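Frequently Asked Questions

Welcome, and thank you for thinking of Moya Picnic House for your get-together! We get a lot of the same questions by phone and e-mail, so we have tried to gather them in one spot. If yours isn't answered, please do call or write - we like hearing from people, and Khalil Awad, who runs the bookings, is happy to stay on the line as long as it takes.

How far ahead do I need to book?

For most dates a couple of weeks is plenty. September is the exception, what with family reunions and everybody trying to squeeze in one more outdoor party before it turns chilly, so for that month we suggest calling in early summer. We will pencil you in for 7 days while you check with your relatives, and after that we ask for the deposit.

How many people can you fit?

The main hall seats 200 with the long tables set up, and the porch room is comfortable for 20. If your group is somewhere in between (most are!), we put you in the main hall and pull the divider across so you don't feel like you're rattling around in there. You pay the same rate either way, and the kitchen is shared.

Can we bring our own food?

Yes, please do. We have never had a caterer of our own and don't plan to start. Potlucks, grocery store platters, your aunt's casseroles and a trunk full of chips and soda are all welcome. The kitchen has two ovens, a big refrigerator and a good deep sink. The older oven, on the left, runs hot, so set it a little lower than your recipe says and peek in early.

Do you provide tablecloths?

We have cloths for every table and they are included in the rental. You are welcome to bring your own if you have a color scheme in mind. Please use clips and not tape or tacks, as the tabletops were refinished last year and we are still rather proud of them. Clips are in the drawer under the coffee maker.

What do we need to clean up before we leave?

Less than you might fear. We ask that you clear the tables, take down your decorations, and empty the refrigerator of anything you brought. Floors are on us, and so is the laundry, so just leave the cloths in a heap by the kitchen door and don't worry about folding them. 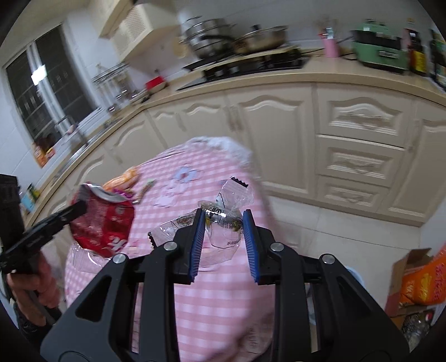 Trash goes in the gray bins behind the building, and cans and bottles go in the blue ones next to them. Please give cans a quick rinse first - we had a terrible time with wasps one year and would rather not repeat it. Our hauler, Zerkton, won't take plastic bags or snack wrappers in the recycling, so those belong in the gray bins with everything else. Extra liners are under the sink.

Is there music? Can we bring a band?

There is a speaker in the main hall that you can plug a phone into, and it is louder than it looks. Small bands are fine indoors until ten o'clock. Outdoors we ask for quiet after sunset, out of kindness to the folks on Brirnura Lane, who have been very patient neighbors to us over the years.

May we bring the dog?

On the lawn and the porch, on a leash, yes. Service dogs are welcome everywhere.

What if we have to cancel?

Life happens, and we understand. Let us know 20 days or more before your date and you will get the whole deposit back. After that we keep half, though we are glad to put all of it toward a new date within the year if you would like to try again.

How do I pay?

Check, cash or card. Checks should be made out to Moya Picnic House and can be handed to Khalil when you pick up the key.

Page last updated November 30, 2018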